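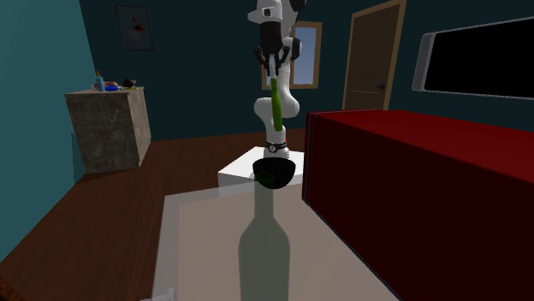

Ran the grasp set again this morning, same rod, same two-finger gripper, 300 trials in the simulator before lunch. 146 of them went to the review queue. Under the old rule every flagged grasp was looked at by whoever had set up the job. Since the Cledell scheduler went in, the queue is split between the two of us on shift and the setup is done overnight by script. I no longer see the room being built. I open it finished and judge the grip.

My day is now mostly labels: held, slipped, unclear. The script accepts no comments longer than one line. I have asked Jitix for a free text field and was told July.

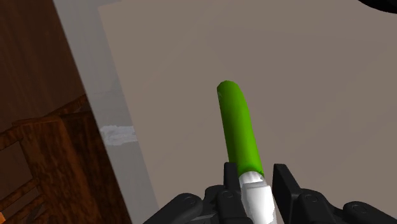
2026-05-02
Posted by the night desk, Goossens building

Spent the afternoon on the wrist view. The rod changes from green to white at the lower end, and the fingers are at the white part. One finger looks closer than the other. The scheduler has no category for a gap on one side, so I entered it as unclear and wrote "right finger, gap" in the comment line.

Job 1795 stays open until the day desk agrees with the label. We used to settle these across the table in a minute. Now each of us labels blind and Cliranard compares the results. Agreement is better on paper. I talk less at work than I did last year and my eyes are tired by four.

Tomorrow: ask for the contact forces to be shown next to the wrist view.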